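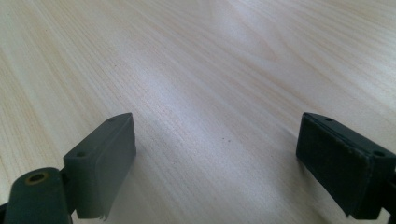 The lines in a wooden tabletop are called the grain.

How Trees Keep a Record in Their Wood

Stindmont Museum of Woods and Forests
Young Visitors' Pages
Text: Veerle Coppens. Reviewed by Jad Chamoun.

A tree grows in two directions. It grows taller at the tips of its branches, and it grows wider just under its bark. A very thin layer called the cambium makes new wood on the inside and new bark on the outside.

In places with cold winters, the cambium works quickly in spring and makes pale, soft wood. In late summer it slows down and makes wood that is darker and harder. By November it has usually stopped for the year. One pale band and one dark band together make one year of growth. When a trunk is sawn across, the bands appear as circles, known as annual rings.

Scientists who study the rings are called dendrochronologists. "Dendro" comes from the Greek word for tree, and "chronos" is the Greek word for time. A wide ring often means that the tree had plenty of water and light. A narrow ring may mean a dry summer, or a year when insects ate the leaves.

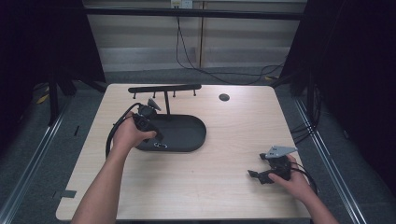
When a trunk is sawn along its length, the saw cuts through the same rings from the side. The circles then become long stripes. If the saw passes close to the outside of the trunk, the stripes may form curves and pointed arches.

A knot is the place where a branch once joined the trunk. The grain bends around it, much as water in a stream bends around a stone.

It is not necessary to cut down a tree to learn its age. Foresters use a hollow drill called an increment borer to remove a thin rod of wood. The museum's display includes a rod from a spruce in the Jarnach forest. It shows 31 rings, and the ninth ring from the bark is the narrowest.

Words to know
Bark: the outer covering of a tree.
Cambium: the thin layer where a trunk grows wider.
Grain: the direction and pattern of the fibers in wood.

Page last reviewed: 07/06/2021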